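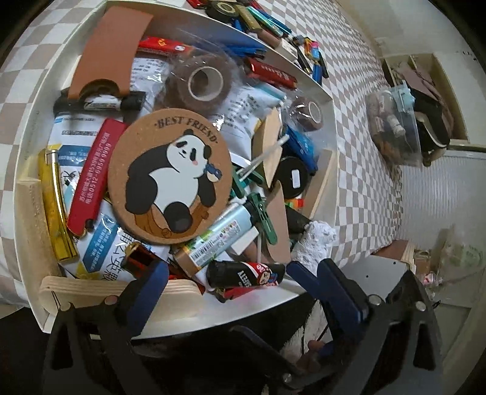 Wirnow has decided that I own nine copies of the same Toprak checklist card, and I'd like it to stop. I own one. It has a soft corner and a pencil tick next to a shortstop, and even one is more than the market wants. The other eight showed up after I imported my first box from the Kova scanner, and they have taken the places of eight cards I do have and rather like. I'm not a naturally tidy person (a panda coaster marked BEST FRIEND sharing a tray with rolls of tape is pretty much my idea of a filing system), so I bought the catalog software to be tidy for me. So far it's a draw.

Ticket 734
Category: Importing & Scanning > Wrong Match
Opened by the customer, December, 7:10 PM

What I expected: the box goes in, and every card gets its own line.

What I got: every card gets a line, but eight of the lines say "Toprak Checklist, Series 3." The total is right. I admire that, in the way you admire a restaurant that brings the correct number of wrong meals.

7:25 PM. Deleted the extra lines and ran the import again. They came back in the same spots, with the same condition grade. Apparently all nine are "Very Good," which is generous even to the real one.

7:40 PM. Read the help page. It says to clean the scanner glass. Cleaned the scanner glass. The checklists are now sharper.

7:55 PM. Restarted Wirnow, restarted the Kova, and unplugged the Kova for the length of one sandwich. No change.

8:15 PM. Pulled the eight problem cards to see what they had in common. Different teams, different years, two different makers. All of them were in Grasto sleeves, the thick kind with the frosted back. The cards that scanned properly were in ordinary thin sleeves or in nothing.

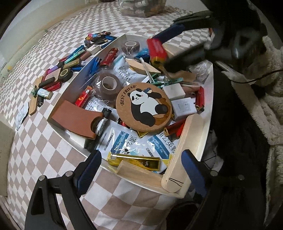
Panda coaster in the tray, with a little blue bird on the panda's head.

8:30 PM. Took one problem card out of its Grasto sleeve and scanned it bare. Wirnow named it correctly, year and all. Put it back in the sleeve and scanned it again. Checklist.

8:35 PM. Tried an empty Grasto sleeve with no card in it. Checklist, Very Good. I now have a catalog entry for a piece of plastic, with a suggested price.

8:50 PM. Working theory: the frosted back throws enough glare that the Kova can only read the card number off the front, and the back image goes in blank. Wirnow then hunts for a card with a mostly blank back and settles on the Toprak checklist, whose back is a plain gray panel with a copyright line. I can see how it got there. I'd still prefer that it said "no idea."

9:05 PM. Under Import Settings there is a slider called Match Confidence. Mine was at 46. I don't remember putting it there, and it's not a number a person picks. Raised it as far as it goes and scanned the sleeved cards again. Seven came up as "Unmatched – please review," and I could have hugged them. The eighth is still a checklist.

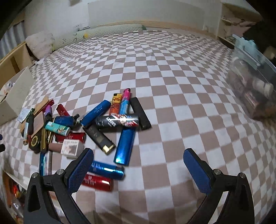 Lighters on the checkered blanket, the orange tiger-stripe one near the top of the pile.

9:30 PM. Entered the seven by hand and scanned the eighth bare, which worked. That takes care of this box. The next one is nearly all Grasto sleeves, and I am not undressing the whole thing one card at a time.

Questions for support:
Can Wirnow match on the front only when the back comes in blank?
What is the slider supposed to be set to?
How do I delete the empty sleeve? It says the item is part of a completed set.

Status: Open, waiting on support
Tags: scanner, sleeves, duplicates, checklist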